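About Mitano

Hi, and welcome! I'm Celina Czarnecka, and I run Mitano, a small textile studio in Prikthorpe that makes and sells table linens, dish towels, napkins and the odd apron when I'm in the mood for aprons. If you came in through one of our stripes, you've already met the best part of us. The rest is mostly me, a cutting table, two very good sewing people and a lot of thread on the floor.

I get asked how it started pretty often, so I'll put it down properly. I grew up in a house where cloth got used. My grandmother, Stanisława Wieczorek, had a drawer of kitchen towels next to the stove and they were for everything - drying the good glasses, covering dough, wrapping a hot loaf so my brother could carry it next door. She had nicer ones in the closet, still folded with the paper band on, and when we cleared the apartment out we found 22 of them that had never touched a plate. I took them home and used every one. Some of them are still going. A few have been patched so many times that I'd have trouble telling you which part is the towel.

That's where the patching comes from, and the name of our first pattern too. Kołodziej was the street she lived on, a steep one with a bakery at the bottom, and the Kołodziej stripe is still the thing people order most. It comes in rust, in navy and in a yellow I fought with for a whole winter.

I didn't go to school for this. I was doing bookkeeping for a flooring company in Zundadstead and sewing napkins at night, and I'd bring a stack to work and put them on the break room counter with a jar for the money. The first proper order was 32 napkins for a wedding lunch in July. I cut them all a half inch too small on one side and had to start again, and I sat up until two in the morning pressing hems with an iron that spat brown water whenever it felt like it. The bride's mother wrote me the kindest note. I bought a new iron with part of the money and gave notice at the flooring company the spring after that.

Huguette Gauthier came next. She'd worked on upholstery for years and walked into my first (tiny, freezing) workroom to ask if I would sell her some offcuts. She looked at one of my corners, asked me very politely whether I'd like to see another way of doing it, and she's been here ever since. Every mitered corner on every tablecloth we sell is done the Huguette way. Nikola Jasińska joined when the two of us couldn't keep up anymore. She does the cutting and most of the dyeing, and she's the reason our greens got so good. Before Nikola we had one green and it was kind of a sad one.

Now we're a wavy stripe household as well as a straight stripe one! I'd wanted a wavy line for ages, something a bit like the edge of a pond, and we kept getting it wrong. Too tidy and it looked like a shirt from a bank. Too loose and it looked like a mistake. We went through a shameful amount of test cloth to get it to sit right, and I love what a wave does once the fabric isn't lying flat. A straight stripe just folds. A wavy one goes off in its own direction.
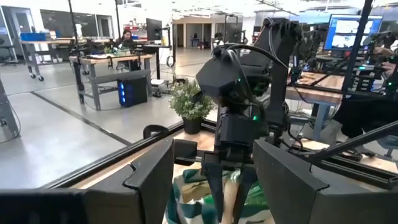 Photo: Gaétan Chan

Green and cream is where I'd tell anyone to start with waves. Dark green next to cream and a pale green is friendly with nearly everything you might already own, white plates or brown ones or the chipped blue set you got from an aunt, and it looks just as nice bunched up on a light wood table as it does folded over a rail. I'm a buncher myself. I've never been able to keep a cloth folded in my own kitchen for longer than it takes to walk away from it, and I've stopped feeling bad about that.

How we work

We cut in small batches, usually up to 80 pieces at a time, and when a color is gone it's gone until we get back around to it. I know that can be annoying! If you're waiting on something, write to me and I'll put your name in the book. It's a real book, it lives next to the kettle, and I go through it with a pencil whenever a new batch comes off the table.

Everything gets washed before it's hemmed. It's a slow way to go about it and we've talked about dropping that step more than once, but I can't stand a napkin that shrinks into a parallelogram the first time somebody spills soup on it. So we wash, we dry, we press, then Nikola trims and Huguette and I sew. The person who hemmed your piece puts a couple of stitches in colored thread on the back of the label. Mine are red, and Huguette's are gray.

Offcuts go into a bin under the cutting table and the bin is always full. The bigger bits turn into coasters and pot holder fronts. The little ones go out by the bagful to quilters, and if you'd like a bag you only have to pay for the postage. Ask for greens if you want greens, we have plenty after last year.

We also mend. If you have a Mitano cloth with a hole, a burn or a corner the dog got to, send it back and we'll patch it with something from the same family of colors. We can't promise an exact match on the older ones. Please wash it first (we had a gravy incident).

Looking after your linens

Wash them warm with whatever you normally use and skip the fabric softener, it leaves a film and then your dish towel just pushes the water around. Hang them or tumble them, either one is fine. New dark greens and navies can give off a bit of color in the first wash or two, so keep them away from your white shirts until they've settled down. Iron the napkins while they're still a little damp if you like them crisp. I iron for company and at no other time.

Where to find us

The workroom is on the second floor of the old seed warehouse in Prikthorpe, up the outside stairs, green door. We're there most mornings from nine until one, and you're welcome to come up and poke through the shelves, feel things, hold two stripes next to each other by the window. Bring your plate if you're trying to match one. People do it all the time and it works much better than a description over the phone.

Last fall we passed 600 tablecloths, and Huguette, who had sewn the last corner on that one, wanted to keep it. She's got it on her kitchen table at home. It's the rust Kołodziej, extra long, and her cat sleeps on the end that hangs over the chair.

For wedding orders, restaurant orders or anything with an odd-shaped table, please get in touch a good two months ahead and send me the measurements, including how far down you'd like the cloth to hang. For everything else, the shop page has what's on the shelf right now. And if you just want to tell me about your grandmother's towels, I read all of those too.

Celina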